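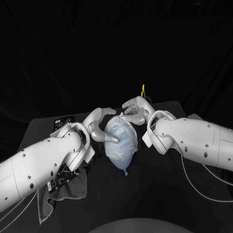

## 6. Soft and filled items (trial chores)

Last revised October 23, 2022, by Noman Lashari

Read this section before you put anything on the table that can burst, leak or roll. It applies to the two-arm Rundis bench with five-digit or four-finger hands. Hard items such as cups and boxes are in Section 5.

Soft items are still a trial chore. In practice that means the machine may attempt them with a person standing by, and you should not plan your work around it finishing. Folding a bag, peeling off a wrapper and handling a filled balloon all belong here. A person does any of these without thinking. The Rundis bench does them slowly, and some days not at all.

### 6.1 Before you start

1. Lock the table and clear anything you don't want splashed. Paper cards may stay if they are outside the reach of the hands.
2. Lay one dark towel on the left half of the table. Do not use terry cloth. The loops catch on the fingertips.
3. Check that the cables under both forearms hang free. If a cable crosses the middle of the table, route it again.
4. Run the hand check from Section 3. Both hands must open and close fully.
5. Set grip force to 41 on each hand. The factory value of 169 is for hard items and will burst a balloon.

**Caution:** The wrist housings are not sealed. Keep open water away from them. If a wrist gets wet, press the stop bar, cut power and call Adeel Awan before you touch the arm.

### 6.2 Bag and balloon chore

1. Fill the balloon, tie it, and put it in a clear plastic bag. Gather the bag at the top.
2. Set it in the middle of the table with the knot down. Hold it until the hands have made contact, then step back behind the line.
3. Choose **Soft > Bag** on the Nirkden panel and press Start.
4. Watch the neck of the bag. Both hands should work there, with the fingertips curling in from each side.
5. When the chore ends, or when the 200-second limit is reached, press Hold. Wait for the arms to stop before you reach in.

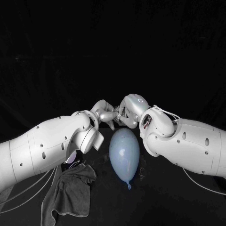 *Figure 6-1. Fingertips meeting above the balloon, knot end down. Keep the towel to the left of the work.*

**Note:** The hands can hide what they are holding. If you can't tell what is between the fingertips, press Hold and look from the side. Do not lean over the table.

### 6.3 If it goes wrong

- **Balloon rolls.** Let it go. Do not catch it while the arms are live.
- **Bag tears.** Press Hold, remove the pieces by hand and start again with a new bag.
- **Fingers lock together.** Use **Release > Left first**. Releasing both at once can pull the item apart.
- **Water on the table.** Stop, cut power and wipe from the middle outward - never toward the arms.

### 6.4 What to write down

Log each attempt as done, helped or stopped. "Helped" covers any time a person touched the item after Start, even to steady it. Wanda Haverford keeps the log sheets and will send back any that leave this blank.

Settings for wet dishes and laundry are not released. Please don't try them with the soft settings.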